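About Zuvska

Zuvska writes and maintains working rules for teams that teach robot arms to handle household objects. We started in Omside with one bench and one arm. Today 11 sites follow our handbook, including the Urno and Grube workshops.

What we do

We write rules people can follow during a shift. The current handbook has 34 rules, and each one was tried on our own benches before it went in. We also visit sites, check their logs and train new operators.

How a rule gets in

Anyone at a member site can propose one. We test it over 30 sessions and publish the result either way — failed proposals stay on file with the reasons. The handbook is revised every May.

Rules we are asked about most

Start with the gripper open and clear of every object.

Check the fingertips for wear before the first run. Replace both together.

Set paired baskets side by side, rims close, and look into both from the wrist camera before moving anything. 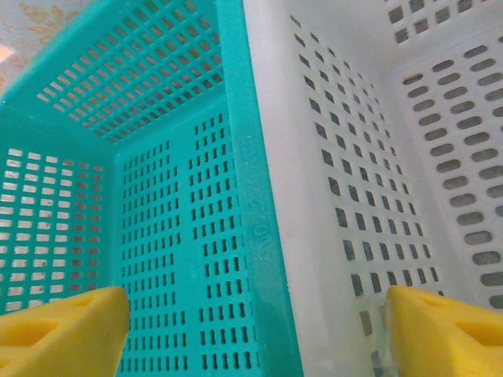
Log every stop, including the short ones. Our shared log holds 1,012 stops so far, and operators may read all of it.

Joining

Sites of any size can apply. Write to the Omside office and we will send the handbook and a visit form.

Page last updated 2026-08-10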